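Monday evening, kettle on, feet up, and I finally have time to write up the Kindelura trial I've been promising since April. A few of you have emailed to ask whether a rented tidying robot is worth the money for an ordinary flat, so I'll try to be fair to it. My friend Ľubica Havlíček thinks I've gone soft in the head for even asking.

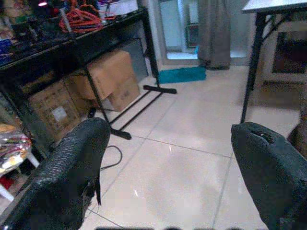
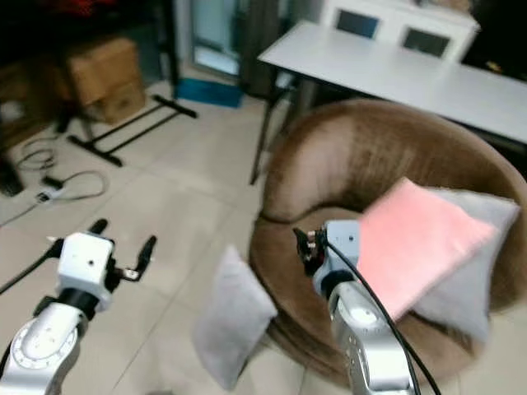
What Kindelura sells you is a month of a two-armed machine plus the setup visit, and it costs 647 euros, with a further 277 if you want the grippers with the softer pads. I took the softer pads. The setup visit was done by Lenka Říha from their Charvát branch, who was lovely and very patient with my questions (I had a list!), and she started by having me choose a handful of jobs for it to learn. I went for cushions first. The big brown round chair with its pink pillow and the grey ones is just the sort of job I mean: soft things with no proper edges, in a seat shaped like a bowl, and I wanted to know how a pair of metal arms would cope with that before I trusted them with anything breakable. The answer is slowly, but well enough. It pinches a corner, has a bit of a think, lifts, and puts the thing down more or less where you asked. On a good run it did the lot while I made a sandwich. On a bad one it held a pillow in the air until I came back and pressed the button on the app.

The app, by the way, is called Flatix and I don't love it. You name your rooms, then your furniture, then your jobs, and if you rename a room everything underneath has to be done again. I found that out the hard way, twice. It also sends a message every time a job ends, so my phone buzzed all through dinner until I found the quiet setting, hidden under "Household".

Things I liked: it's gentle with fabric, no snags so far. It's quieter than our hoover. Lenka rang back the same afternoon when I got stuck, and she didn't make me feel daft.

Things I didn't: you need a lot of clear floor, and I do not have a lot of clear floor. Cables want taping down or moving before every session, and tiles show every bit of dust once you've started looking at them from robot height.

I did look at Bendura as well, who do a similar rental for up to 700 a month depending on how many jobs you want. Their minimum is 2 months though, and I wasn't ready to commit to that for the sake of some pillows.

Would I keep it? I've asked for one more month so I can try it on folding towels. Ľubica has bet me a cake that it can't do a fitted sheet, and I think I'd better start looking up recipes.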